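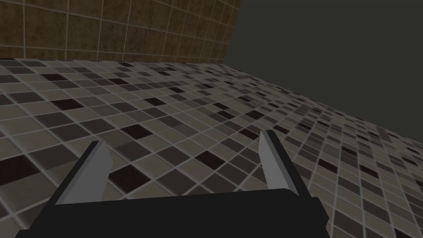
Workshop notebook, September
Print | E-mail

Job 1398, Stadwood, two-man blocking sled

Sled came in on the club trailer just after nine. Adeel and I got it through the big door on its side, which scraped the left runner, though it was badly scraped already. It's the older Kurner with the round-tube frame and the bolt-on pad arms. Stadwood want it back before they play Firmont.

Complaint from their line coach, as Kulsoom wrote it down on the phone: "right side dies when you hit it". The pad goes back under a hit and doesn't come up again, so the second player in the pair ends up pushing against nothing and the sled turns. They've been getting round it by putting the heavier lad on the left.

Stripped the right arm first. Pivot bolt is worn to a waist in the middle and the bush has gone oval. Somebody has packed the gap with a strip cut from a drinks can. The spring is tired as well. Stood it on the bench next to the left one and it is visibly shorter, and when Adeel leaned his weight on each in turn the right one bottomed out early. I don't want to change one and leave the other, they will only be back in a month saying it pulls the opposite way. Both springs, both bushes, both bolts.

Rang Sikder for springs. They have the right diameter in stock but with a closed end, and ours sit in an open cup. Armelle reckons the closed end will sit perfectly well in the cup if we clean out the weld spatter. I think so too. Ordered the pair.

Frame. Rust along the underside of the rear cross-tube where it sits in the grass. Tapped it all the way along and it's sound except for the last bit near the right corner, where the hammer went dull. Cut a window and found water in it. There is no drain hole anywhere in this tube. Let in a new piece, 23 cm long, with a sleeve inside, and drilled a drain at each end. Wajid did the welding. First pass had some porosity at the bottom of the joint, he ground it out and went over it again. Second one is good.

Pads. Left cover is fine apart from the stitching at the lower corner. Right cover is split along the seam and the foam behind it has turned to crumbs for the top third. The lower part is firm. Hilkka wanted to replace the whole block. I was going to glue in a new top piece to save the club money, but she pointed out that the join would land at shoulder height, where a lineman actually hits it, and a hard glue line there is no good to anybody. New block it is. She has cut it from the denser grey foam, with the softer layer bonded to the face.

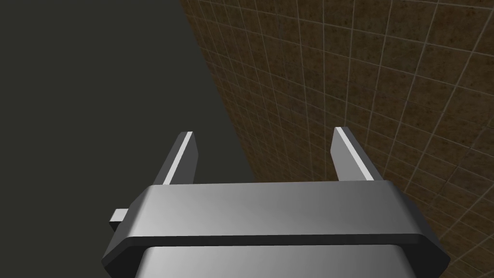

Measured pad height while it was apart. The old holes put the centre of the pad higher than I'd like for a school-age squad, and it teaches them to stand up out of their stance. There is room on the arm for another pair of holes 7 cm lower. Asked Kulsoom to ring Stadwood before I drilled anything. Their coach said yes and asked whether we could leave the old holes open so the seniors can still use the high setting. Fine by me. Drilled and deburred, and put plastic plugs in the pair not in use.

Runners. Turned the left one over and it has worn thin at the front curve. Not through yet. Welded a wear strip on to both. They should be told to stop dragging it over the car park.

Reassembly, late afternoon, with the old springs, only to check that everything lined up. Right arm swings freely on the new bush with no side play I can feel. Left arm was tight. Took it off, found a burr on the inside of the bracket, filed it back, now the same as the other. Torqued the pivot nuts and marked them with paint pen so we can see if they move.

Still to do:
- fit Sikder springs when they arrive, clean cups first
- restitch left cover, new right cover (Hilkka has the pattern)
- paint bare metal, primer is nearly out
- second person to look at Wajid's weld before it's painted over
- pull test on grass, both sides, then with a load on the coach's platform

For the pull test I'd like to use the spring balance and the long strap as we did for the last sled, and write down the figure for each side this time. Last time we said "even enough" and had nothing to compare with when the club asked. Adeel will mow a strip behind the unit.

Price. Kulsoom has quoted for springs, bushes, foam and cover, with 21 hours of labour. The tube repair wasn't in the original quote and has to be added. She has told them and they accepted it by phone, but I want it in writing before the sled leaves.

Note for whoever does the next Kurner of this age: look for the drain hole before anything else. If there isn't one, assume the rear tube is wet inside and drill it before you put any heat near it.

Left on trestles at the back, pads off. Bolts are in the blue tub with the job number on the lid. Old bolts kept to show the coach.

Print | E-mail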